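Karkanside Recipe Lines

Ingredient lines and quantities transcribed from community cookbooks, with normalised units.

Release notes for this version are in CHANGES.txt. Last edited 7 Jan 2024.

What is in the release

The collection holds 1,678 recipes from 29 community cookbooks printed in and near Karkanside between the introduction of metric kitchen measures and the end of spiral-bound fundraising books. Each recipe is stored as a title, a source code, an ordered list of ingredient lines and, where the book gives one, a yield. Method text is not included. Most methods are a paragraph of free prose, and permission to reproduce them was granted for only a minority of the books.

After normalisation there are 2,891 distinct ingredient names. This is a larger number than a working vocabulary should need. The reasons are set out under Known problems.

Files

recipes.tsv – one row per recipe. Columns: recipe_id, book_code, title, yield_raw, yield_value, yield_unit.

lines.tsv – one row per ingredient line. Columns: recipe_id, line_no, line_raw, qty_value, qty_high, unit_raw, unit_norm, name_raw, name_norm, prep, optional, flag.

books.tsv – one row per source book. Columns: book_code, short_title, decade, tablespoon_ml, cup_ml, permission.

units.tsv – conversion table used to fill unit_norm. Editable; see Rebuilding below.

names.tsv – mapping from name_raw to name_norm, with the initials of whoever made the decision.

All files are UTF-8 with Unix line endings. Empty cells are empty and are never filled with NA, a hyphen or zero. Fractions in line_raw are kept as printed, including the single-character forms. In qty_value they are decimals to three places, so one third is 0.333 and does not sum to 1 across three lines. Downstream users who need exact arithmetic should parse line_raw.

Recipe identifiers are stable between releases. A withdrawn recipe keeps its identifier and its row in recipes.tsv, with the title replaced by WITHDRAWN and all its ingredient lines removed.

How the lines were transcribed

Pages were scanned flat at the library where possible. Books that could not leave their owners were photographed by hand under ordinary room light. Optical recognition was tried on the first batch and dropped: dot-matrix books and handwritten facsimile pages both produced output that took longer to correct than to type. Everything in the release was keyed by a person.

Ida Lindemann and Uwe Hamann did the keying. Songül Eren checked each book against the page once it was complete. Corrections were made in line_raw only where the transcription differed from the page. Printing errors in the books were left alone and marked with flag = P. A line reading "2 cups slat" is transcribed as "2 cups slat", with name_norm set to salt and the flag set. The quantity was not corrected either.

Lines that run over two printed lines were joined with a single space. Ingredient lists printed in two columns were read down the left column first unless subheadings showed otherwise. Subheadings such as "Topping" or "For the sauce" are stored as lines with flag = H and no quantity.

Units

The Australian tablespoon is 20 mL. The tablespoon in most imported measuring sets, and in several of the older books that were copied from British or American sources, is not. Each book was assigned a tablespoon value in books.tsv on the basis of its own conversion page if it has one. Books without a conversion page were given 20 mL and marked with a trailing asterisk in the permission notes. This was a mistake in layout and the asterisk will be moved to its own column.

The cup is 250 mL in all metric books. In the imperial books it is eight fluid ounces (imperial), unless the conversion page says otherwise. Teaspoons are 5 mL everywhere.

Weights in ounces were converted at 28.35 g and rounded to the nearest gram. Where a book prints both systems, the metric figure is taken and the imperial figure is kept only in line_raw. The two often disagree. A half-pound packet may be given as 250 g on one page and 225 g on the next, in the same book and by the same contributor.

Container units are harder. "1 tin", "1 small tin", "1 pkt" and "1 bottle" carry no volume without knowledge of what was on local shelves at the time. They are retained as unit_norm = container, with qty_value holding the number of containers. No attempt was made to infer size. Where the line itself states a size, as in "1 x 500 mL bottle", the stated size is used and unit_norm is mL. 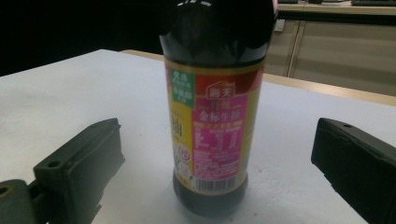

Pinches, dashes, knobs and splashes are stored as unit_norm = small. They have no millilitre value in units.tsv. Several people have asked for one. The table can be edited locally to supply it, but a release value would be treated as measured and it would not be.

Ranges are stored with the lower figure in qty_value and the upper in qty_high. "2 or 3" is treated as a range. "2 (or 3 if small)" is treated as 2 with the bracketed text moved to prep. The distinction is thin and was applied by rule, so it is at least consistent.

Ingredient names

Name decisions follow four rules, applied in order.

1. Spelling variants are merged. Capsicum and capsicums share a name, as do yoghurt and yogurt.

2. Regional synonyms are merged only if the book uses both. A book that says only "shallots" keeps "shallots", which in this region may mean spring onions, French shallots or either. These lines carry flag = A.

3. Brand names are replaced by the generic name in name_norm and kept in name_raw. Brand names that had become the generic term locally were treated the same way.

4. Preparation words are moved to prep if they come after a comma. If they come before the noun they stay in the name. "Onion, chopped" becomes onion. "Chopped onion" does not.

Rule 4 is the weakest. It was adopted early, when it was thought that the comma would be used regularly, and changing it now would mean revisiting most of names.tsv. Kalliopi Atanasov has written a replacement rule based on a fixed list of preparation words. It is included as prep_words.txt and can be switched on when rebuilding, but it has not been checked against every book.

Agreement

A sample of 500 ingredient lines was normalised twice, by two people working separately, before the main run. Disagreements were mostly over rule 2 and over whether "stock" and "stock cube dissolved in water" are one ingredient. They were kept apart. The sample is not distributed as a separate file but can be recovered by filtering names.tsv on rows with two sets of initials.

Agreement on quantities was not measured. Quantity errors found by users have nearly all been in lines with a fraction printed close to a whole number, where "1 1/2" has been read as "11/2" or the reverse.

Known problems

Book K07 has two pages bound out of order. The recipes on them were keyed in printed order, so one slice list has the topping for another slice.

Eggs have no size. The standard carton changed during the period covered and no book states what it assumes.

Cream is ambiguous in nearly every book. Thickened, pure and reduced cream are separated only where the line says so.

The vocabulary is inflated by rule 4 and by one-off names given by contributors ("Mum's relish", "the good mustard"). These were left in. Removing them would need a judgement on each about what was meant.

Yields are missing for most cakes and biscuits. Where a yield is a tin size ("fills a lamington tin"), yield_raw holds the text and the other yield columns are empty.

Contributor names were printed in almost every book. They have been removed from titles where they appeared as a signature and kept where they are part of the dish name. If a name remains that should not, open an issue with the recipe_id and it will be taken out in the next release.

Rebuilding

The normalised columns are generated from the raw columns by Skiver, a small command-line script in the tools folder. It has no dependencies outside the standard library.

 skiver build --lines lines.tsv --units units.tsv --names names.tsv

 skiver build --lines lines.tsv --units units.tsv --names names.tsv --prep prep_words.txt

Output goes to the build folder. Skiver does not overwrite the released files. If a unit in unit_raw is not in units.tsv, the line is written with an empty unit_norm and listed in build/unmatched.txt. Matching is case-sensitive, and deliberately so: in books that use T and t for tablespoon and teaspoon, folding case destroys the difference.

The export to Wunderlich format is kept for older users. It drops the flag column and both range columns, and it will not be extended.

Permissions and licence

The normalised columns, the mapping tables and the script are released under the licence in LICENCE.txt. Titles and ingredient lines are reproduced with the permission of the publishing group where it could be found. Books with permission = pending are included as ingredient lines only, with short titles abbreviated. A publisher who wants a book removed can write to the maintainer and the rows will be withdrawn.

The collection is not suitable as a source of nutritional or allergen information. Ingredient lines are incomplete by modern standards, compound ingredients are not broken down, and "serve with" items are usually found in the method, which is not here.

Maintainer

Nele Ehlers maintains the release and handles corrections. Corrections should quote recipe_id and line_no and say what the page shows. Corrections to names should say which of the four rules applies. A scan of the page helps if you have the book. The next round of corrections closes at the end of March.

Download copies are mirrored at Drovico. The mirror may lag behind this repository by one release.

Related items

Karkanside Recipe Lines – prep word list, draft two
Skiver: notes on case-sensitive unit matching
Wunderlich export, column reference
Karkanside Show schedules, cookery section (titles only)
Jam and pickle labels, transcription guide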